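Thread, because I said "precision fermentation" at a family lunch and was asked if that meant beer.

1/ It's a bit like beer. You take a microbe, feed it sugar, keep it warm, and collect what it makes. With beer you want the alcohol. With us at Petesum you want a milk protein, and you want it without the cow, who has not been consulted.

2/ Our yeast lives in a steel tank called Kullum. The tank next to it is Nnaji. Both came with serial numbers, but you can't swear at a serial number at 4 a.m.

3/ Kullum holds 2,211 liters when full. We never fill it to the top, on account of foam. I had a whole biology degree before I learned that most of this industry is foam management.

4/ A run takes 14 days if all goes well. Day one is lovely. By day five everyone has opinions about oxygen. By day nine the opinions are in writing.

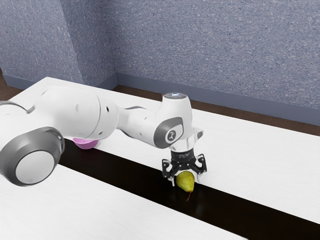 5/ Anyway, sugar. Yeast will eat nearly any sugar you give it, but the cheap stuff arrives with surprises, and the surprises change with the season. We tried side streams from fruit processing in August. Peelings, cores, the squashed ones. A green pear like that little one under the gripper is mostly water with some sugar in it, so you need a truly silly number of them to feed one tank, and then you own a truly silly amount of pear water.

6/ The protein came out fine, by the way. It also smelled faintly of fruit salad. Marketing was thrilled. The cheese people who were meant to buy it were less thrilled.

7/ So we're back on beet sugar, with a small pear side project that survives because I keep forgetting to cancel it.

8/ "Is it natural?" I get this one a lot. The yeast is alive, the sugar grew in a field, and the tank is a tank. I'd put it somewhere between yogurt and a dishwasher.

9/ "When can I buy it?" Ah. Our regulatory file is 2,737 pages long. We track it in a tool called Allow, which is an optimistic name for software whose main button says Pending.

10/ Of those pages, 1,758 are appendices. I wrote a fair few of them. If you ever need to know how our yeast feels about copper, page me.

11/ Last question from lunch was whether it melts. Yes, it melts. It browned on toast, too, in the office toaster oven, which we've now been asked to stop calling "the pilot plant."

12/ New run starts Monday. Kullum is clean, Nnaji has a sticky valve, and I've bought more antifoam. Replies open if you want to tell me about your sourdough.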